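Bench notebook, April, 8:40 am

Back on the Prinbridge edger this morning. The lenses from the last batch came off with a tiny flat on the nasal side, and I'm fairly sure it's the wheel and not the tracer (I re-traced the same Odar frame twice and got the same shape both times, so the tracer gets to stay out of trouble for now). The counter says 2,603 jobs on this wheel. I dressed it with the stick, ran 4 uncut blanks, and the flat was gone on three and barely there on the last one.

Then polycarbonate, which is its own kind of fun! Dropped the feed a notch and turned the water up, and the edges came out much cleaner – still a bit of fuzz on the back bevel, but nothing the hand stone won't take off. If you're on the edger after me, please leave the feed where it is until I've done the high-wrap pair.

Tray 313 is the progressive remake. The fitting height was written down 20 and the layout sheet in the tray says something else, so I'm going with the order and I've stuck a yellow note on it. Don't cut it before the front desk calls back.

Tinting after lunch. The Texier gray is pulling a little green again and I want fresh dye in the tank before I do the sunglass pair. Also we're nearly out of Pliken blocking pads, the small ones – I put in for two more rolls. 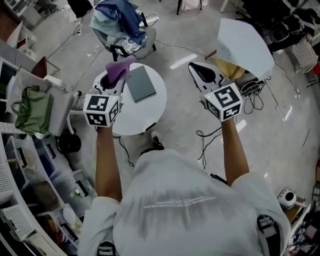
The big pads we have plenty of, and they do trim down okay with scissors if you get stuck, but go slow on anything with a slick coating or it'll slip on you mid-cut. Lensmeter check on the finished trays is still to do before I leave.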